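Plier le sombre : ce que le textile bleu marine demande au plan de travail

Dans un atelier de reconditionnement textile, le pliage occupe une place ingrate. L'opération vient après le tri, le lavage et le contrôle, elle dure peu et se remarque surtout quand elle est mal faite. Chez Plunness, qui remet en état du linge et des vêtements pour des revendeurs, elle a pourtant fait l'objet d'une révision complète entamée en février. Le point de départ était un problème de retours sur une seule famille d'articles : les pièces foncées à surface grattée, bleu marine pour l'essentiel.

Carolina Godinho dirige la finition. Son relevé porte sur 3541 pièces pliées, dont 81 sont revenues en contrôle pour un défaut attribuable au poste de pliage : marque de pli, bord roulé, peluches visibles sur la face extérieure. Les articles clairs passés par les mêmes mains et les mêmes tables figuraient à peine dans la liste.

L'explication tient d'abord à la matière. Un tissu gratté présente en surface des fibres libres, couchées ou relevées selon le sens du passage de la main. Sur un coloris clair, la variation d'orientation reste peu lisible. Sur un marine, elle modifie la réflexion de la lumière et dessine des zones plus mates. Les fibres étrangères, presque toujours claires, ressortent de la même façon, et de préférence le long des bords, là où l'étoffe frotte contre le plan et contre elle-même.

Le bord constitue le second point. Une lisière épaisse ou un ourlet double ont tendance à s'enrouler dès que la pièce est tirée à plat par un seul côté. L'enroulement est faible, quelques millimètres, mais il se trouve pris dans le premier pli et se retrouve multiplié à chaque rabat. Une fois la pile constituée, le poids des articles supérieurs fixe le défaut.
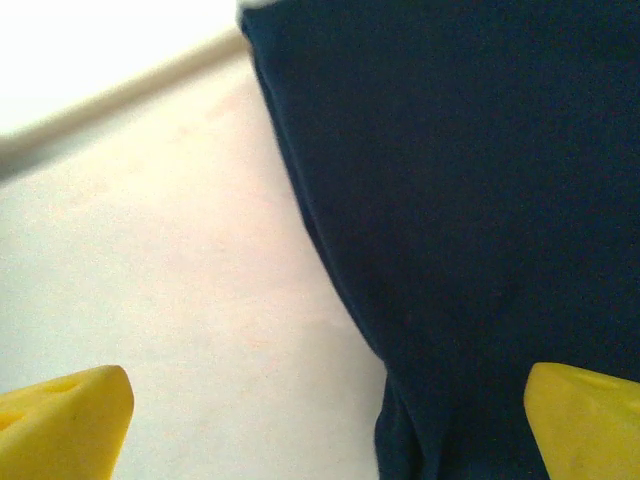
Tissu bleu marine sur plan clair. Le bord gauche forme un bourrelet, souligné par endroits d'un mince liseré de fibres claires.

Le choix d'un plan clair fait débat dans la profession. Américo Fonseca, consultant en organisation d'atelier et ancien chef de poste chez Figueiredo, le défend pour les coloris foncés : le contour de la pièce se lit immédiatement, et l'opérateur corrige l'équerrage avant de rabattre. Un plan gris moyen fatigue moins l'œil sur une journée entière, mais il rend la lisière du marine difficile à suivre dès que l'éclairage faiblit. « On plie droit ce que l'on voit bien, résume-t-il. Pour le blanc, je demanderais l'inverse. »

Le revêtement compte autant que la teinte. Une surface trop lisse laisse la pièce glisser au moment du lissage ; une surface textile la retient, mais accumule les peluches et les redistribue sur l'article suivant. Plunness a retenu un plan lisse, à bord arrondi, essuyé entre deux séries au chiffon légèrement humide. Le bord arrondi évite qu'une pièce longue, laissée en débord, ne prenne une marque transversale.

L'éclairage a été réglé à 800 lux sur le plan de travail, sans source ponctuelle. Une lumière rasante révèle très bien les fibres et sert au contrôle final. Au pliage, elle produit des ombres que l'on confond avec des faux plis, et les opérateurs perdent du temps à lisser une étoffe déjà plane.

La séquence adoptée compte six gestes. La pièce est posée face extérieure contre le plan, puis ouverte depuis le centre vers les côtés, les deux mains à plat. Les bords sont déroulés du bout des doigts sur toute leur longueur, sans traction. Vient ensuite le brossage, dans un seul sens, avec une brosse à velours de marque Idenus. Le premier rabat se fait au tiers, le deuxième le recouvre. Le dernier pli, perpendiculaire, est déposé sans être pressé.

Ce dernier point a rencontré le plus de résistance. L'habitude de passer l'avant-bras sur la pièce finie est ancienne, et elle donne des piles plus basses. Elle couche aussi la fibre sur toute la longueur de l'arête, et la trace survit au dépliage. Les piles de pièces grattées sont désormais limitées en hauteur, et les bacs Jorow utilisés pour le transfert ne sont plus remplis jusqu'au rebord.

Reste la question du temps. La séquence longue ralentit le poste, et Carolina Godinho ne l'applique qu'aux coloris foncés grattés. Les jerseys, les toiles et l'ensemble des clairs conservent le pliage court en quatre gestes, sans brossage. Le tri par couleur se fait donc en amont, à la sortie du séchage, ce qui a obligé à déplacer deux chariots et à revoir l'étiquetage des bacs.

Un nouveau relevé est prévu sur un volume comparable. Il distinguera cette fois les marques de pli des dépôts de fibres, confondus dans le premier comptage.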